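Wooden Spoons and Wall Hooks: Frequently Asked Questions
Dorero Kitchen Rail and Hook Help
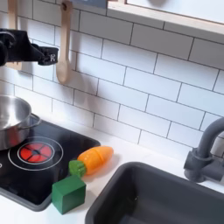
These are the questions we get most often from customers who keep their wooden utensils on the wall. If yours isn't covered, write to the help desk and include your order number.

Will the hooks hold on a tiled wall?

Yes, if the tile is smooth and glazed. The Lubis adhesive hook is rated for 900 grams, well above the weight of any spoon we sell. It does not hold well on unglazed tile, painted drywall or natural stone. For those surfaces use the Wanside screw-in rail.

Can I put a hook over a grout line?

No. The adhesive pad has to sit entirely on one tile. Grout is lower than the tile face and slightly rough, so air gets under the pad and it peels. On subway tile the pad fits easily with room on all sides.

How do I prepare the tile?

Wash it with dish soap, rinse, and wipe it with rubbing alcohol. Let it dry. Press the hook on firmly and leave it empty overnight. Cooking grease is the usual cause of a hook falling, even on walls that look clean.

How far apart should the hooks be?

Leave at least 89 mm between hooks for spoons and spatulas. Ladles and slotted turners need more. Hold two utensils up side by side before you stick anything down.

How high should they go?

High enough that the longest utensil clears the counter and the faucet, and low enough that you can lift it off without reaching over a burner. If there is a cabinet above, leave enough space to raise the handle off the hook.

Can I hang spoons near the sink?

You can. Splashes won't hurt a finished spoon as long as it dries between uses. Keep them out of the direct path of the faucet. Beside the stove is fine too, but not directly above a gas flame.

Should spoons be dry before I hang them?

Towel them off first. They can finish drying on the hook. A spoon hung dripping will leave marks on the tile and may darken at the bottom of the bowl.

My spoon has no hole. Can I still hang it?

Yes. Tie a loop of cotton cord around the handle near the top, or drill a small hole and sand the edges. Oil the inside of the hole afterward. Drilling a Trastcombe spoon does not affect its guarantee.

How often do wooden spoons need oil?

Once a month with regular use. Food-grade mineral oil works well. Rub it in, wait 20 minutes and wipe off the extra. Olive oil and other cooking oils can turn sticky and smell stale.

Can they go in the dishwasher?

No. The heat dries out the wood and the handles can crack.

How do I clean the grout behind the hooks?

Baking soda and water on an old toothbrush. Keep bleach products away from the adhesive pads. Dark grout hides splatter better than white, but grease still builds up on it.

How do I take a hook off?

Warm it with a hair dryer for a minute, then slide dental floss behind the pad. Replacement pads come in packs of 6, item number 172.

Is the help desk open on weekends?

Saturday mornings only. We are closed on Sunday.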